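Section 4. Planning and Budgeting for a Two-Arm Table

Complete this section before you place an order. Prices are on the Borkidia quote sheet.

1. Choose the tabletop first. Both arm bases mount along the far edge, and each needs its own metal plate. Add the plates to the quote as separate lines.

2. List the objects the arms will handle. For kitchen tasks, budget for cookware and small appliances, plus one spare of anything that can chip or bend.

3. Allow for cabling. Order almost 13 feet per arm if the controllers will sit under the table.
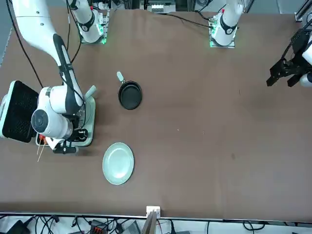
Figure 4-1. Two-arm table with cooking items. Bases are at the far edge.

4. Leave open tabletop for each gripper. A pan, a plate and one or two appliances take up more room than most buyers expect – lay them out on the table before you fix the base positions.

5. Set aside money for cable trays and ties. They are not part of the Skestine base kit (part 432).

Note: Grippers are quoted per arm. Check that the quantity on your quote is two.

CAUTION: Do not run cables across the floor where people walk. Include floor covers in the budget if there is no other route.

6. Send the finished list to Rochelle Kowalczyk in Orders. Changes made after November are billed at the new rate.

Section last revised Oct 15, 2025.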